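4 de agosto de 2020
Por la redacción de Tulell

Orden en casa: seguimos con lo de los cajones. Muchos correos desde marzo, gracias, no damos abasto.
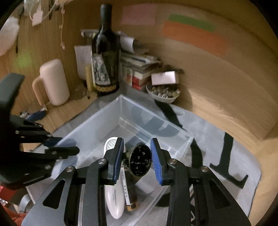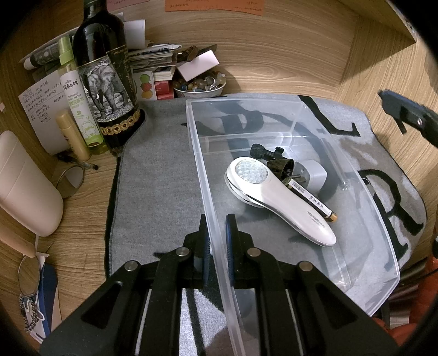
Cajas de plástico que dejan ver lo de dentro.

Boletín núm. 6

Lo primero, vaciar. Todo fuera, encima de la cama. Lo caducado a la basura, cremas incluidas (mirad el simbolito del tarro abierto). Pilas al punto limpio, no al cubo.

Luego medir el cajón ANTES de comprar nada. Fondo tambien. En Sinditz quedan separadores a 200 pesos, los grandes a 400. En Prarnar, agotados hasta nuevo aviso.

Los cables, enrrollados y con etiqueta. Próximo número: el armario de la entrada.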